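Notebook, sim teleop bench
August 13, 2018

Picked up where I left off with the place-on-shelf task. Goal for the day was 40 usable demos by remote control in the Nerkberg scene, with the porcelain piece as the object and the turquoise shelf as the target. Ended with fewer than that. Notes below are mostly so that whoever takes the next block doesn't repeat my first hour.

Setup

Same arm and same controller as last time. Control rate left alone. I put the hand controller scaling back to the value we had in November, after trying the faster one and overshooting twice on approach. The faster setting is fine for free moves across the table but no good within a hand's width of anything you don't want to hit. If somebody wants to write a two-speed toggle, the trigger on the left side is unused.

Object pose is still randomized at reset. Shelf pose is fixed for now. Lighting is randomized too, and that one I'd like to talk about (see below).

Grasp

Most of the trouble is here. The porcelain has a rounded side and a glossy finish, and from the wrist view you lose the outline of it once you're close. What worked best for me was to come in low, line up one finger with the lower flank, stop, and only then close. Closing while still moving pushed the thing along the table nearly every time.
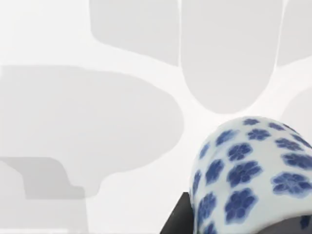

Wrist view at the lower left flank, sim. Blue flowers are handy for judging distance.

The flower pattern helps more than I expected. The blossoms squeeze together toward the top edge and spread out on the side facing the camera, so you get a feel for where the surface turns away even when the outline is out of view. I'd keep this texture for demos and not swap it for the plain white one, at least until people are used to the controller.

Shadows are the other thing. There are big gray shapes all over the table in this lighting, some overlapping, and on a nearly white tabletop they are the strongest thing in view apart from the object and the finger. Twice I steered by a shadow edge as if it were the edge of something solid. A policy trained on these may do the same. I don't want to turn the shadows off, but I'd like the seed logged with each episode so we can check whether failures bunch up under certain lights. Right now the Pledatbridge logger writes the object pose and drops the light settings.

Episode 104 is a good one to watch if you want to see the grasp done slowly. It runs just over 700 steps, too long for the training set, but it's clean.

Approach to the shelf

Once the object is up, the carry is easy. Lift straight, back off, rotate the wrist, then go sideways before going forward. Going diagonally saves time and clips a divider.

Things to watch at the shelf:

- Everything on the unit is the same pale turquoise, so the dividers and the back panel run together from close range. Use the bright outline on the front edge of the middle divider as your reference.
- The floor of each compartment is a raised ledge, set back behind the base rail. Clear the rail first, then the ledge. I kept treating the rail as the only lip and came in too low.
- Pick the compartment before you get close. From the wrist camera with the gripper down near the rail, you get the middle compartment fairly whole, and the one on the right is only partly in view. Changing your mind there means backing all the way out.
- Before an approach, do a dry run with nothing in the gripper. Bring the fingers down just short of the base rail and hold for a moment to get your bearings. The finger comes into view from the bottom, a bit left of center, so correct for that when you aim.

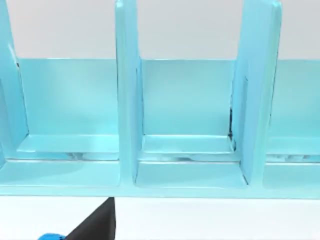

What to keep, what to drop

I marked episodes by hand as I went. Rule I used: keep if the object is released standing in a compartment and the arm backs out without touching a divider. A light touch on the rail on the way in I let through, on the grounds that people will do it and the policy should see a recovery. Open to argument on that — the Steinarsdóttir notes say to drop any contact at all.

Long pauses I trimmed at the start only. Pauses in the middle stay for now. The Nendumach script can cut them later if training stalls.

To do

- Log light seed per episode
- Try the two-speed toggle
- 3 more sessions at the slow scaling before changing anything else
- Decide on rail contact
- Check that the reset doesn't start the arm inside its own limits warning, saw it again near the end

Recent entries
Controller scaling, second try
Wrist camera mount offset in sim
Nerkberg scene: reset problems
Hand guiding vs. remote control, first notes
Nendumach trim script, how to run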